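The wallet that ate my receipts

Every spring I say I'll go through the wallet. Every August it still won't close. Paper, mostly - slips folded in four, a parking stub from Bultdale, a Diltmont library card that ran out years ago.

So. One table, cleared. One bin for the cards. Twenty minutes, timer on.

Leather first. Mine's a Kolev, bought secondhand, and good leather forgives a lot but not stuffing. Overfill a fold and it stretchs, and then cards slide out on the bus. The repair desk at Drernirent charges up to $90 to redo a seam. A new one the same size is $200. Do the math, then empty the thing.

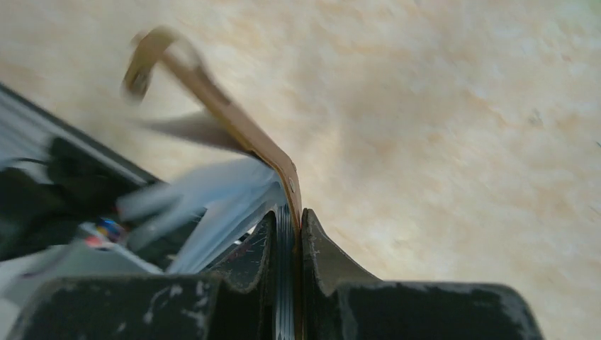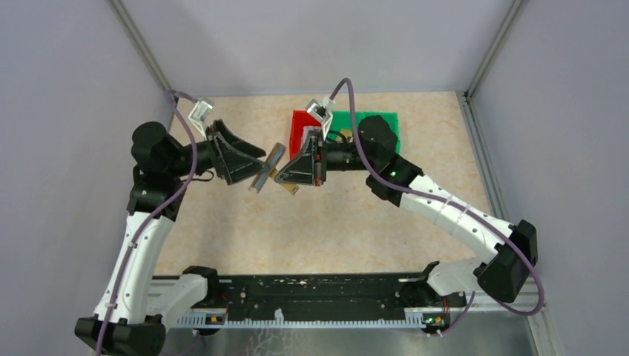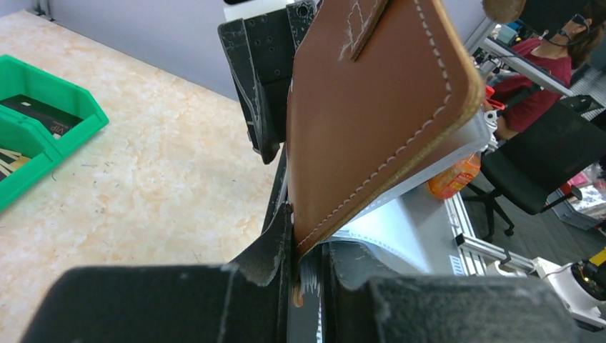
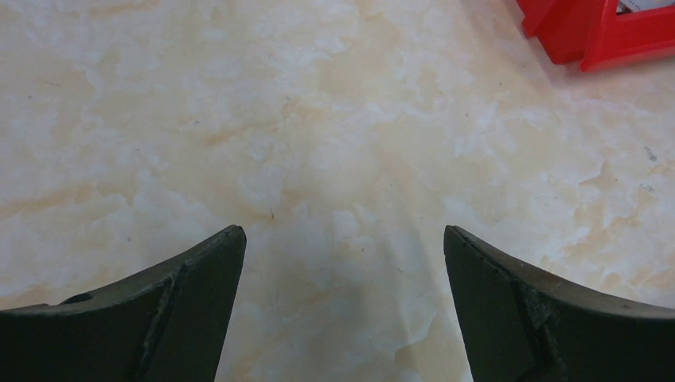
Third picture: brown leather, cream stitching, white paper fanned out. The green bin is for cards.

Order of work, quick version. Open it flat. Paper out before cards, always, becuase paper hides cards. Anything with a total on it goes in one pile, anything you can't read goes in the trash. Thermal slips fade - snap a photo of the ones you need for taxes.

Then cards. Weekly ones stay. The rest go in a drawer, and yes, that means the coffee punch card with one punch.

Wipe the leather with a barely damp cloth. Lint comes off with tape. Let it sit open overnight if it's been bulging, then put back half of what you took out.

My receipts pile came to $696, most of it groceries. One was for the wallet.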